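01/09/2018
Sorting day, the cans and the bins. I had hoped to be a person with better plans.

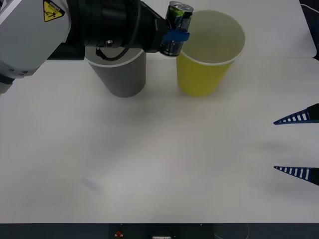

Do you have to rinse a can before it goes in for recycling? A quick swish is enough in our town, and the label can stay on.

I looked that up at breakfast, having rinsed cans like surgical instruments for the better part of my adult life. Years of hot water, gone. Soledad says she told me this in October. She may have. Soledad tells me a great many things in October, when she is cold and wants company.

The rule of the house, as of today, is gray for what stays and yellow for what goes. Yulan Cai came up with it and wrote it on an index card, then lost the card, so now it is an oral tradition. I asked which one a drink can belongs in if it has never been opened. She said that depends on whether anyone intends to drink it. We left it there.

Most of the trouble is the Moges stuff. I bought 21 cans of it on sale, tasted one, and have been offering the rest to guests ever since with a big smile. It tastes like a melon that has had bad news. Soledad likes it, or likes me, and took 2 home last time.

Went through the drawer under the sink as well. Found the instructions for the Drodiner, which we gave away, and a warranty card for something called an Evden. Neither of us can say what the Evden was. I kept the card in case it comes back.

Supper was eggs. Must call the Piltent people about the shelf before they close for the holiday.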